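January 14, 2023
by Nerea Toledo

I've been trying to write letters again. Proper ones, on paper, with a stamp! It started in August, when my old neighbor Nuria Vidal moved to Pikham and told me flat out she wasn't going to read my emails. So I bought a pad of the cheap cream paper from Prilwood and sat down, and it took me two evenings to fill one side. My handwriting has gone to pieces — I kept stopping to shake out my hand like I'd been chopping wood.

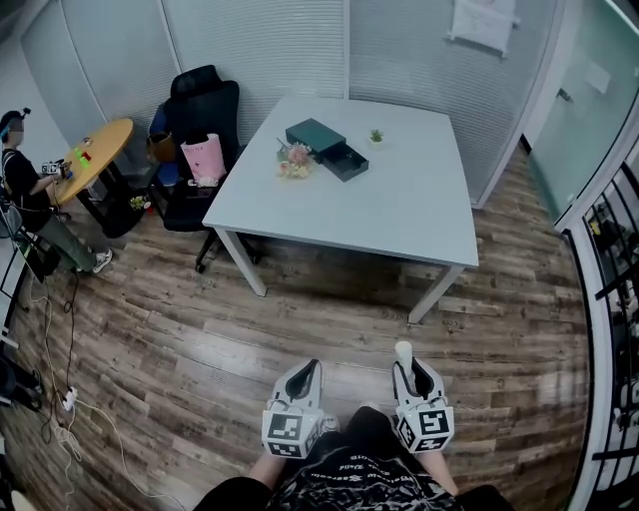

Flowers, a tiny succulent and the green box with its drawer out.

I did get faster. The last one to Nuria ran to 856 words (yes, I counted, I was proud) and most of it was about soup. She wrote back with a complaint about my spelling and a pressed leaf from her yard, and I've read it maybe five times now. Géza thinks I should type them first and copy them out neatly, but then I'd fuss over every line and never mail a thing.

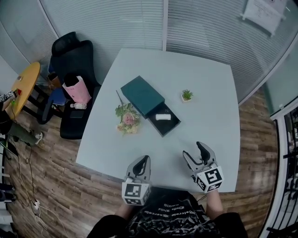
What I'm using

A plain blue rollerball, the cream pad, and whatever stamps the post office has. I tried a fountain pen for a week and got ink on my sleeve, my chin and one very nice envelope, so that's gone back in the kitchen drawer for now.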